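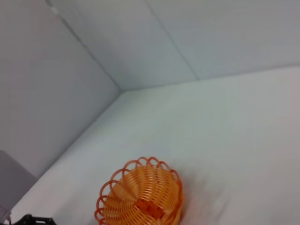 Section 6. Putting the basket in the test box

Read this section before your team's first practice run. Team Stasmont and team Jaltolura use the same white box, so please leave it the way you found it.

1. Press Stop on the arm controller and wait for the red lamp.

2. Check the floor of the box. It must be clear before you put the basket in. Smooth the floor with your open hand if it has moved.

3. Put the orange basket on the floor with the opening up. Do not push it against the wall — the gripper needs space on every side.

4. Look at the wrist camera view on the laptop. You should see the loops of the rim and the corner of the box behind them. If the rim is not in the view, move the basket and not the camera.

5. Load the file clarell_96 and press Run. Keep the speed at level 4.

Note: Light goes through the thin strands and the color can look more yellow in some parts. If the program loses the basket, do the color setting again as in Section 3.

Caution: The rim loops are easy to catch with a finger of the gripper. If this happens, press Stop first. Never pull the basket while the motors are on.

For a new gripper finger, ask Kuldeep Bhatia in Room 726.

Checked by Ritu Kanaujia, 10/05/2022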